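Woltow Civil Protection Office
Regional assistance to Grirnura after the flooding: a summary in posts
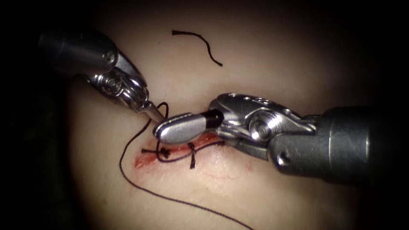 Bulletin No. 8, page 5

1/ Following the request received from the authorities in Grirnura on Sunday, the Woltow Civil Protection Office has begun sending assistance to the districts flooded by the river Fandard. The posts in this thread set out what has been agreed.

2/ The request was approved by all members of the regional aid agreement. Under the terms of that agreement, each member decides for itself what it can offer, and the Office arranges transport and keeps a single list of offers.

3/ The first convoy consists of pumping crews, boat teams and a water treatment unit. It is travelling by road through Raudsepp, where the crossing will stay open to aid vehicles at all hours. Other traffic should expect delays.

4/ A medical team of 30 doctors, nurses and paramedics will follow. It will work from the district hospital in Grirnura, under the direction of the hospital's own management. The ground floor of the hospital was flooded and its outpatient service has moved to the upper floors.

5/ The local authorities report that 2370 people have left their homes. Most are staying with relatives. The others have been given places in schools and in the sports hall, where bedding and hot meals are provided by the municipality.

6/ Tap water in the lower districts of Grirnura must not be drunk, even after boiling, until the municipality announces otherwise. Drinking water is handed out at the sports hall and at the railway station.

7/ Residents of Woltow have asked how they may help. The Office asks that clothing, food and furniture are not sent at this stage. Storage in Grirnura is limited and unsorted goods slow down the work of the crews — a difficulty we also met during the January storms.

8/ Persons with training in electrical safety, building inspection or interpreting may register with the Office. Registration does not mean that a person will be called. Please do not travel to the area without written confirmation.

9/ The cost of transport is met from the common reserve of the aid agreement. Members pay the wages of their own crews. No charge will be made to Grirnura for equipment returned in working order.

10/ The crossing at Raudsepp is managed by the border police, and questions about private journeys should be put to them directly. The Office cannot issue passes to individual drivers.

11/ A second convoy is under discussion. Its make-up depends on the level of the Fandard and on the inspection of the flood banks below the town, which has been delayed by high water.

12/ Further posts will be added to this thread when the medical team has arrived. Press enquiries are answered on working days until 5 p.m.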